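Is the Koppel simulation add-on worth paying for before we own the arm?

Javiera Ocampo
We're a small shop looking at the Koppel starter kit from Stikgate. The arm is out of our budget until May, but they'll sell us the simulator license now for $1000 and credit it later. The rep says up to 33 ready-made tasks, peg and plate work included. I've had the trial open all afternoon and I'm not sold. 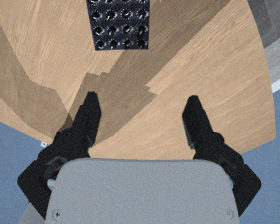 Has anyone moved a program from this to the real arm without redoing it? The rep got vague when I asked.

Joaquín Yáñez
We did, sort of. Paths carried over fine. Grip settings didn't — we retuned every one, and support billed us for the help. I'd ask for that credit in writing, with an end date. Ours had one and the rep never brought it up. If you only want to check reach and layout, stay on the trial.

dusow_user20
get the Prestia one, its cheaper

Joaquín Yáñez
Prestia was $2000 when I priced it, and that was without the gripper model. Check the quote line by line.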